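The Appliance That Would Not Leave

There is a rule in small flats that the largest object makes all the decisions. In ours it is big, black and glossy, with shoulders like a retired wrestler, and it lives where the previous tenant left it. We have arranged our lives accordingly.

Dénes Jakab, who wrote a slim book on household clutter called Kelemen after the street he grew up in, calls these things landlords. Everyone has one. His was a sideboard. A neighbour of mine in Plamdale had an exercise bike that had not been ridden since a June some years back and which held, at its peak, 15 shirts.

Jakab's advice is to stop fighting the landlord and look at what gathers round it. Fabric, mostly. Put any large, smooth appliance in a room and within a week there will be a bundle of cloth somewhere near it, neither clean enough to put away nor dirty enough to wash. Towels go first. Then a cushion cover with a broken zip, which is waiting for a person who can mend zips.

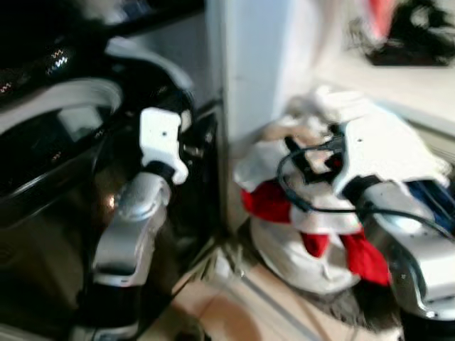
I tried his method over eight evenings. You take the bundle, you press it flat, and you ask of each piece whether you would pay to replace it. I would not have paid to replace any of it, and I kept nearly all of it. The zip remains broken.

The dividing panel was the other great hope. A tall, plain white upright will split a room in two, and the theory is that one half becomes the part where things happen and the other the part where things are stored. Otovis, the shop at the bottom of our hill, will sell you one for 75 pounds and deliver it up the stairs, with sighing. In practice you end up with two smaller rooms and a fresh surface to lean the ironing board against.

Glossy black, meanwhile, is a finish chosen by people who do not own a duster. It shows every fingerprint and throws the lamp back at you in small orange blobs. I have wiped ours down with vinegar, with an old vest, and with a pink paste called Clidolari that smells of swimming baths. The vest was best.

Jakab has since got rid of his sideboard. He tells me he misses having somewhere to put his keys.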